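Boletim técnico Tillden - Manutenção de células

Célula Arai: revisão do suporte de pulso e nova referência da mesa

A célula Arai, usada para dobra e arrumação de peças têxteis, passou pela revisão prevista para dezembro. O trabalho abrangeu o suporte recortado junto ao corpo branco da máquina, as garras, a passagem de cabos e a superfície de trabalho. A intervenção foi conduzida por Obsa Alemneh, da equipa de manutenção, com a célula fora de produção durante 90 minutos. O procedimento substitui o que constava do manual interno Ellis, capítulo 8, que fica sem efeito para esta célula.

O motivo da revisão foi um desvio de posição na recolha de panos escuros. O desvio chegava a 56 décimas de milímetro no extremo do curso e não aparecia em peças claras, o que levou a equipa a suspeitar primeiro da iluminação. A verificação posterior apontou para duas causas independentes: folga no suporte e uma referência de mesa desatualizada no controlador.

Suporte e garras

O suporte é desmontado apenas com a alimentação cortada e o braço apoiado. Os parafusos da placa de extremidade são aliviados em cruz, um quarto de volta de cada vez, e voltam a ser apertados pela mesma ordem. Não se aplica fixador de rosca na primeira passagem. O aperto final faz-se depois do ensaio em vazio, com a chave dinamométrica regulada para o valor da ficha da célula. Uma marca de verniz na cabeça de cada parafuso, aplicada no fim, permite controlar qualquer rotação na inspeção seguinte.

As faces das garras são limpas com escova macia, no sentido das nervuras. O cotão acumulado entre nervuras altera o atrito e, em tecidos de malha, provoca largadas antecipadas. Solventes ficam excluídos. Se a superfície apresentar zonas lisas ao tato, a garra é substituída aos pares, nunca individualmente.

O ensaio com tecido segue a sequência habitual: aproximação lenta, fecho, elevação e translação. Usa-se malha escura, por ser o caso mais desfavorável para a câmara de pulso. A velocidade fica limitada a 30 por cento do valor nominal até que o operador confirme que o pano passa pelo suporte sem prender nas aberturas nem nas cabeças dos parafusos.

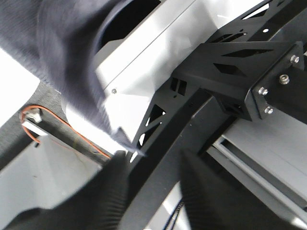 Célula Arai: pano escuro em movimento junto ao corpo branco e ao suporte preto recortado.

A zona entre o suporte e a calha de alumínio merece atenção própria. As aberturas triangulares e em losango reduzem o peso da peça, mas as arestas podem puxar fios em malhas finas. Na revisão anterior as arestas tinham sido quebradas com lima só no lado exterior - o lado interior foi agora tratado da mesma forma. Cabos que passem perto das garras devem manter folga suficiente para todo o curso, sem formar laço que uma garra possa apanhar.

Referência da mesa

Concluída a parte mecânica, a mesa foi desimpedida e a referência do plano foi refeita. O controlador Jestine guarda a imagem da mesa livre e compara-a com cada captura antes de iniciar um ciclo. Qualquer objeto esquecido na zona central durante esse registo passa a ser tratado como parte da mesa e deixa de ser detetado. O cesto perfurado pode permanecer na margem esquerda, fora da zona de recolha.

A junta entre os dois painéis também entra na referência. Verifica-se com régua se não há degrau entre um painel e o outro; havendo, corrige-se pelos apoios antes de registar. Sombras nas margens são toleradas desde que não avancem sobre a zona de recolha. Pós e pequenas marcas são limpos com pano seco antes da captura.

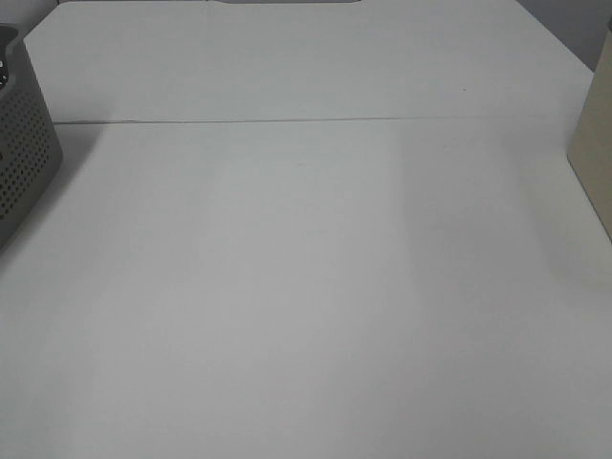
Última modificação desta página: dezembro, 16h30

Com a referência nova carregada, a célula executou 56 ciclos de ensaio sem alarme de posição. O registo ficou arquivado na pasta da célula, juntamente com os valores de aperto. A velocidade nominal foi reposta no final do turno.

Ficam duas ações em aberto. A primeira é a compra de um jogo de garras de reserva, dado que o atual foi montado e não há outro em armazém. A segunda é a revisão do texto do manual Ellis, que ainda indica o aperto sequencial em vez do aperto em cruz - até à publicação da nova edição, vale a folha afixada no armário da célula.

A próxima inspeção das marcas de verniz faz-se ao fim de 30 turnos. Desvios encontrados antes desse prazo devem ser comunicados a Obsa Alemneh com o número do ciclo e o tipo de tecido em uso.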